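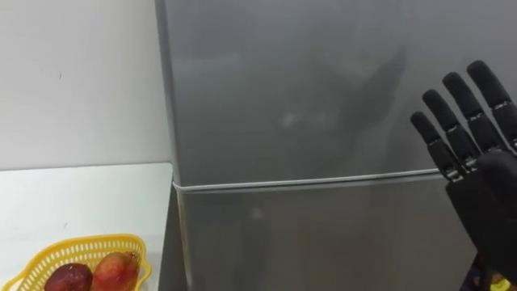

**Ticket:** Label printer drops jobs after sleep
**Opened by:** Wim Geerts
**Assigned to:** Seung-woo Koo
**Status:** Open, workaround in place

**Report (Wim)**

The Pyo label printer at the packing bench stops taking jobs once it has been idle for 40 minutes. Plisteo shows the job as sent. The printer light stays green and no label comes out. Power cycling clears it, but anything sent in the meantime is lost and has to be sent again from the order screen.

Started in September, after the switch was replaced. The office printer on the same switch is fine.

**Log (Seung-woo)**

09:10 – Printer idle overnight. Ping gets no reply. Front panel still shows the old address.

09:25 – Power cycled. Ping OK. Sent a batch of 200 test labels from Plisteo, all printed. Load is not the trigger.

10:20 – Idle since the batch. No reply to ping again. Pulled the network cable and put it back: link light returned, ping OK, no restart needed.

10:35 – The port on the new Semico switch has power saving turned on. The old switch did not have this setting. Turned it off for port 4 only.

11:50 – Idle over an hour. Ping OK, test label printed on the first try.

13:15 – Failed again. Ping OK this time, but the print port refuses the connection. Looks like a second fault, separate from the link problem.

13:40 – Printer firmware has its own sleep timer, set to 93 minutes. Not shown on the front panel, only on the web page under Advanced. Set to 0 and saved. The value went back to 93 after a restart.

14:05 – Set to the maximum instead. Survives a restart.

**Workaround**

Plisteo now sends a status request to the printer every half hour. Port power saving stays off.

**Pending**

- Asked Grandetti for a firmware version that keeps the 0 setting.
- Wim to note the time of any lost job through Thursday. Please do not power cycle before pinging it – the result tells us which of the two faults it is.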